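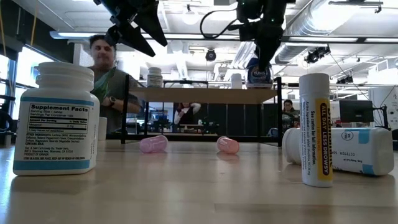 Wendlow House > Residents > Meeting notes

May
Posted by Jaqueline Bañuelos

Okay, my turn to do the minutes, so apologies if they ramble! We started at 6 in the evening in the downstairs room. Present were me, Kidus Demissie, Wilfredo Tiongson and Ezequiel Cisneros. Getsemaní Sandoval sent word that she was stuck at work and would go along with whatever we decided (brave).

Last month's notes. Kidus pointed out I had the washer repair down as paid when it wasn't. It is now. Fixed, moving on.

Money. Wilfredo says the house account stands at $1,868 after the Varela plumbing bill. Everybody was pleased with that and we agreed to leave it alone until the gutters get looked at.

Medicine shelf. This ate up most of the evening, and I'm the one who put it on the list. I'd like the little wooden shelf to be the one and only home for the shared bottles, so that a person with a headache at 2 in the morning can find things without turning on every light in the house. Kidus wants them grouped by what they're for. Ezequiel would go by size, tall ones at the back, and he got pretty passionate about it. I said I really don't mind as long as the labels face out and the Dramamine quits wandering off before every road trip!

We talked dates too. Wilfredo will go through the lot and read off what's printed on each one, and anything past its date goes in a bag for the take-back box at Altby Pharmacy. 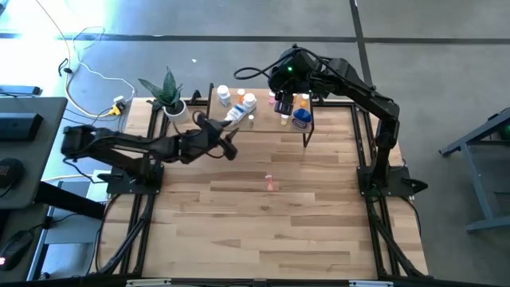

Kidus asked if vitamins and sleep stuff like the melatonin should live with everything else or go up in the kitchen. Long discussion, no vote, they stay on the shelf for now. We did agree that prescription bottles belong in people's own rooms, and that goes for all of us (me included, I know).

Ezequiel offered to put a lip along the front of the shelf so nothing rolls off. Yes please. He can spend up to $80 on that and on fixing the back gate latch.

Plants. Getsemaní has been doing all the watering and would like a break. I'll take June. Snake plants get very little, per her note, and please don't everybody help.

Any other business. Kidus's cousin Edus is visiting and needs the parking spot for 2 nights. Fine with all of us.

To do: Wilfredo, dates and the pharmacy bag. Ezequiel, shelf lip and latch. Me, labels and watering. Kidus is bringing snacks next time and has promised something other than pretzels.

We wrapped up a little before 8.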